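How Yoghurt Is Made

Yoghurt starts as milk and ends as something thick and slightly sour. Nothing has to be added to make it thick except a very small amount of a special ingredient: living bacteria. This page explains what the bacteria do, why the milk has to be kept warm, and what happens at each stage.

What is in milk?

Milk is mostly water. Mixed into the water are fat, protein, minerals and a kind of sugar called lactose. Lactose is less sweet than the sugar in a sugar bowl, so plain milk tastes only a little sweet.

The main protein in milk is called casein (say "kay-seen"). Casein forms tiny clumps that float about in the water. The clumps are too small to see one at a time, but there are so many of them that they scatter light in every direction. Along with the drops of fat, they make milk look white.

In fresh milk, the clumps of casein push each other away, so the milk stays runny.

What are the bacteria doing?

Bacteria are living things made of a single cell. Some kinds make people ill, and many other kinds do no harm. Two kinds are used in most yoghurt. Their full names are Lactobacillus bulgaricus and Streptococcus thermophilus. The second part of the last name, "thermophilus", means "heat-loving", and it is a good clue to how yoghurt is made.

The bacteria feed on lactose. They break it down to get energy, and they leave behind a substance called lactic acid. Acids taste sour. Lemon juice contains a different one, called citric acid.

As lactic acid builds up, the milk changes. The acid stops the clumps of casein from pushing each other away. They begin to stick together and form a net that runs all the way through the milk. Water and fat are trapped in the holes of the net. Scientists call this kind of material a gel. Jelly is a gel too, although its net is made from a different protein.

This change, in which tiny living things turn sugar into something else, is called fermentation. Bread dough rises because of fermentation, but in dough most of the work is done by yeast.

The stages at a dairy

The Guvelness dairy makes plain yoghurt in batches. Each batch uses 400 litres of milk, and the dairy can fill 4,000 small pots in a working week.

Stage 1: Heating. The milk is heated to 85 degrees Celsius and held there for half an hour. Heating kills most of the bacteria already in the milk. It also changes some of the other proteins, called whey proteins, so that they join on to the casein. This makes the finished yoghurt thicker.

Stage 2: Cooling. The milk is cooled to 43 degrees. If the yoghurt bacteria were added to very hot milk, they would die.

Stage 3: Adding the starter. The starter is a small amount of yoghurt bacteria. It is stirred in gently until it has spread through all the milk.

Stage 4: Keeping warm. The milk is poured into pots and the pots go into a warm room. They must not be shaken, as the net of protein is weak while it is forming. At Guvelness this takes five hours.

Stage 5: Chilling. The pots are moved to a cold store. The bacteria do not die in the cold, but they work very slowly, so the yoghurt gets sour much more slowly as well.

Set yoghurt and strained yoghurt

Yoghurt left alone in its pot is called set yoghurt. A spoon cuts through it and leaves a clean hole. After a while, a pale yellow-green liquid may collect in the hole. It is called whey, and it is the watery part of the milk leaking out of the broken net. It is safe to stir back in.

Strained yoghurt has had some of its whey taken out. The yoghurt is put in a cloth and left to drip in a cold place. Kullier, one of the thick yoghurts made at Guvelness, loses 40 per cent of its weight in the cloth. There is now more protein in each spoonful, and the yoghurt will stand up in a heap.

A test of thickness

Thickness can be compared at home with one spoonful of set yoghurt, one spoonful of strained yoghurt and a flat surface. Both yoghurts should come straight from the fridge, as warm yoghurt is runnier.
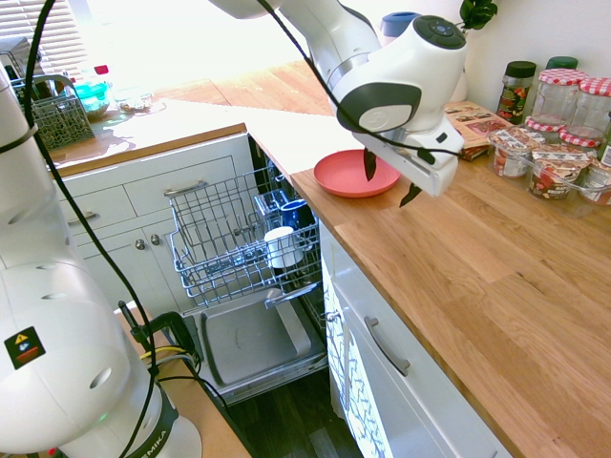

Strained yoghurt spreads less than set yoghurt, and the difference can be measured with a ruler. Put one spoonful of each kind well apart and leave them for ten minutes. Then measure how wide each one has become. The surface must be level, or the yoghurt will creep to one side. A round plastic plate on a worktop will do, and a coral-pink one like this has an advantage over a white one, as the pale edge of the yoghurt is easier to see against it. A plate with a raised pattern in the middle is less suitable. Write down both widths before wiping the plate.

Does all yoghurt come from cows?

No. Any milk that contains casein and lactose can be used. Sheep's milk has more protein than cow's milk, so it makes a thicker yoghurt. Goat's milk makes a softer one. Radu, the sheep's milk yoghurt from Guvelness, is only made until the end of June, when the ewes begin to give less milk.

Drinks made from soya beans or oats contain no casein. Soya has proteins of its own that can form a net when acid is present. Oat drink has very little protein, and a thickener such as starch is often added to it.

Words used on this page

Casein: the main protein in milk.

Fermentation: the change that happens when tiny living things break down sugar.

Gel: a soft solid made of a net with liquid trapped inside.

Lactic acid: the acid that makes yoghurt sour.

Lactose: the sugar found in milk.

Starter: the bacteria added to milk to make yoghurt.

Whey: the watery part of milk.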